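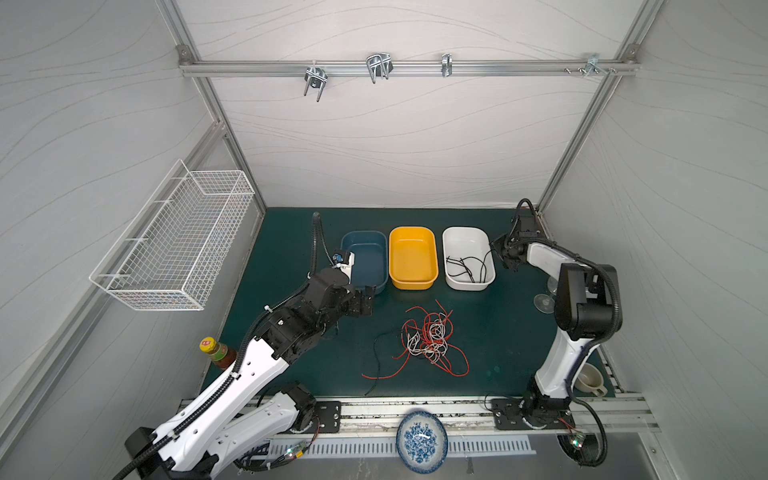
Tamsin Okerlund
Second-year student, Urban Studies
October 6, 2024

Shade at Bus Stops in Clindel

Clindel has 90 bus stops inside the town limits. I visited all of them over the summer to find out how many give a waiting rider any shade in the early afternoon. The project was my summer fieldwork requirement, and the results below are the short version of the full report.

I counted a stop as shaded if a person could stand or sit in shadow within a few steps of the sign between 1 and 3 p.m. It did not matter if the shade came from a shelter, a tree or a building. Cloudy days were left out, and I went back to those stops later. By this rule, 43 stops had shade and the rest had none.

The stops are not spread evenly. Along Ratari Avenue, where most of the older street trees are, nearly every stop passed. On Drerine Road, on the east side, only two did. Drerine Road was widened before the current bus routes were drawn and the trees on the south side were taken out at that time. The replacements are still too small to cast a useful shadow on the sidewalk.

Shelters helped less than I expected. Several have clear roofs, and at two in the afternoon the bench under a clear roof is in full sun. Others face so that the shadow falls behind the shelter, on grass or in a parking lot. I recorded these as unshaded unless there was room to stand there safely.

I also handed out a one-page survey on the Issa line, which runs from the hospital to the high school. I printed 1,000 copies and got almost 400 back. Riders were asked how long they usually wait, what they do when the stop is hot, and which stop they would fix first. The most common answer to the second question was that they stand away from the stop, under a store awning or a tree, and walk over when they see the bus. Some wrote that they had missed a bus this way. Older riders were more likely to say they changed the time of their trip.

There are limits to this. The survey covers one line only, and people who gave up riding in hot weather would not have been on the bus to fill it out. I did not measure temperature. I would like to repeat the visits in March, before the leaves are out, to see which stops depend on trees alone.

My main suggestion is to start with Drerine Road. Opaque roof panels could go on the existing shelters without moving them, and larger trees could be planted at the stops where the sidewalk is wide enough. The full table of stops is in Appendix A and the survey form is in Appendix B.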